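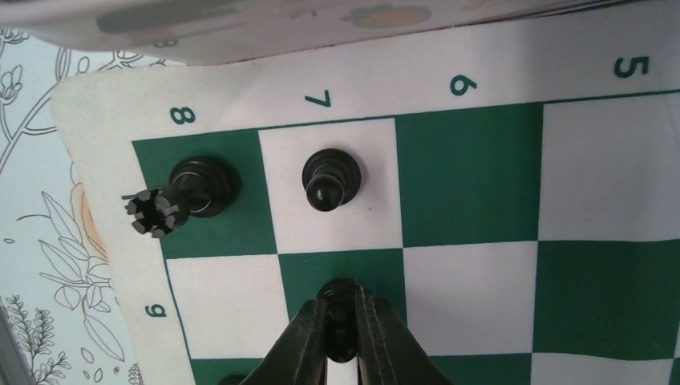 I've been grumbling about the lights on our road for years, so you can imagine my face when the letter about Barredo came through the door. The old coal-fired station is going to stop burning coal for good in November, a whole winter earlier than planned, and the company that runs it, Ilow, wants to put a battery site on the same land.

I went along to the meeting on 29th March to hear it for myself (and for the tea, which was stewed). Gerardo Lagman did the talking for Ilow. He told us the last coal delivery is already booked and that the yard will be swept and fenced by the time the clocks go back. The two chimneys stay up for now. Taking them down needs a separate permit and they haven't applied for it yet.

The bit everyone wanted to hear was about jobs. There are 12 people left on the coal side, and Lagman says all of them have been offered work on the batteries or at the Mivel wind farm up the coast. Charito Talavera, whose husband drives one of the loaders, asked if the pay would match. She got a yes for the first year and a lot of throat-clearing about the second!

Then there's the heating. The station's waste heat warms 1000 homes on the Bilov side, mine included, and it has to come from somewhere else once the boilers go cold. Ilow says big heat pumps by the river will do it. Pacita Catacutan from the tenants' group wants them up and running before anything gets switched off, and she got the loudest clapping of the night. I clapped too. My flat's on the north side and I remember the last time the pipes went.

The council still has to vote on the battery site, and you can send in comments until then, either online or on the paper forms at the library. Cherry Mae Bañez at the front desk has a stack of them and will lend you a pen.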